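Lirkham Market Traders' Support Fund
Progress report to the grants panel, November

Since the last report the drivers' dispute at Liltport has gone on, with stoppages on most Saturdays and two full-day strikes called by the haulage and bus unions. The second strike closed the covered market, the post office and nearly all the shops on the station side of town. Buses did not run until after 6pm.

The fund has now paid out to 15 businesses. Most are stallholders who lost fresh stock when they could not get it in or could not sell it. The usual payment is £300. Two larger claims, from the fishmonger and from Fasterano, the bakery on the corner, were held back while Clodagh Egan checked them against their takings for the same weeks last year. Fasterano's has since been agreed. The fishmonger's is waiting for a letter from his insurer.

We had more than 2000 leaflets printed with the strike dates and the phone line number. Nevzat Yazıcı took them round the estates and the surgery. Calls to the line were heaviest between 7am and 9am, and nearly all were about school transport, which we can't help with. We have asked the council to put its own number on the next leaflet.
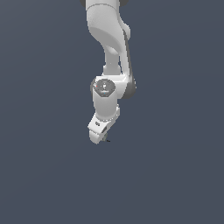
The shared van started later than planned. Sitompul, the hire firm, would not release it until the insurance named every driver, and that took 12 days. It is now making one run each morning from the wholesale depot. On strike days it goes by the back road to avoid the picket at the port gate, as agreed with the union branch. Orysia Tkachuk keeps the driving rota and has asked for one more name on it.

Spending is within budget except for printing, which went over when the second strike date was moved and the leaflets had to be done again. We would like to cover this from the money set aside for room hire.

Talks between the port company and the unions resume next week. If a third strike is called we expect further claims and will write to Ayane Sekiguchi before making any payments above the usual amount.

Nesrin Ersoy
Fund co-ordinator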